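Teltdale Homeowners Board > Interiors > Paint and Color

Thread: Talk me out of (or into) pale blue in a north-facing hall

gristmill_pete
Started 8/27/26

We bought in Teltdale in the spring and the hallway is still landlord beige. It faces north, gets light for maybe an hour if the neighbor's maple feels generous, and my wife wants it pale blue. I think pale blue in a north hall is how you end up living inside a refrigerator. She thinks I have no imagination. We have been married long enough that both can be true.

Budget is $300 for paint and supplies. Ceilings are normal. Floor stays. Doors are wood and stay wood, because I am not stripping or painting six doors for anybody.

What would you do?

lowlandlatex
White. Next.

Marrow_and_Pine
White in a north hall goes gray by two in the afternoon. I had it for four years. It looked like the inside of an envelope. Blue at least looks gray on purpose.

If you go blue, get one with a little red or green in it. The clean ones are the refrigerators. Ask the counter person to read you the formula and watch how annoyed they get.

lowlandlatex
Four years is a long time to live in an envelope. Did you try a second coat?

Marrow_and_Pine
I tried a second coat, a third coat and a lamp.

dunwiddie
The color matters less than the sheen. People put satin in a hallway because the can says "washable," then wonder why every patch job from 1985 is waving at them. Flat or matte. You will scuff it. Keep a jar of the paint in the closet and touch up in October when the kids are back in school and have stopped kicking things.

gristmill_pete
No kids. One dog, who leans.

dunwiddie
Then matte on top and a good scrubbable matte on the bottom three feet. Same color. It won't match perfectly and only you will ever see it, every day, forever.

Hiyori Miyazaki
Going against the grain here: the refrigerator effect comes from the trim. Everyone picks the wall color for six weeks and then grabs whatever white is on sale for the baseboards. A hard bright white beside a powdery blue makes the blue look cold and the white look like dentures. Run the baseboard in a paler version of the wall color. I have the Prekberg fan deck, the 100-color one, and you can just go up a chip or two. And leave the doors alone. Orangey wood next to soft blue is one of the few free lunches in decorating.

 Blue, pale base, bit of warm wood down in the left corner.

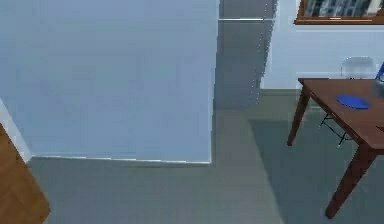 lowlandlatex thinks a pale baseboard with a leaning dog in the house is a commitment to washing baseboards, and would like it noted that white can be bleached.

Hiyori Miyazaki
You don't bleach painted trim. Please tell me you don't bleach painted trim.

lowlandlatex
I'm not going to be interrogated in a paint thread.

gristmill_pete
Okay, the trim point is a good one. Ours is currently a yellow that I assume started out as something else. My wife read this over my shoulder and has asked me to say "Hiyori is right" in writing. Hiyori is right.

Brand question, then. The store here carries Soltani and Ollar. Soltani costs 30 dollars more a gallon. Is it 30 dollars better?

dunwiddie
No.

Marrow_and_Pine
Yes, if you're covering anything darker. Over beige, no. Put the difference into a decent brush and stop buying the ones that come in a bag.

dunwiddie
Agreeing with Marrow feels strange but the brush advice is sound.

sash_and_cord
Nobody has asked about bulbs. Whatever you choose, change the bulbs first and look at it for a week. I repainted a whole landing once and the problem was a daylight bulb the previous owner had left in. Two weekends, very sore neck. The original color was fine. I miss it.

Also paint your sample on a big piece of cardboard and move it around — the end by the front door and the end by the bathroom will look like different houses.

gristmill_pete
Cardboard is done. It's leaning against the wall by the coats. In the morning it's lovely. At four o'clock it's a bit of a Monday. We're going one chip warmer and painting the baseboards before I can change my mind.

lowlandlatex
Post number 3774 for me, and once again no one has picked white.

Marrow_and_Pine
Keep the receipt for the brush, Pete. And get the dog out of the house before you open the can.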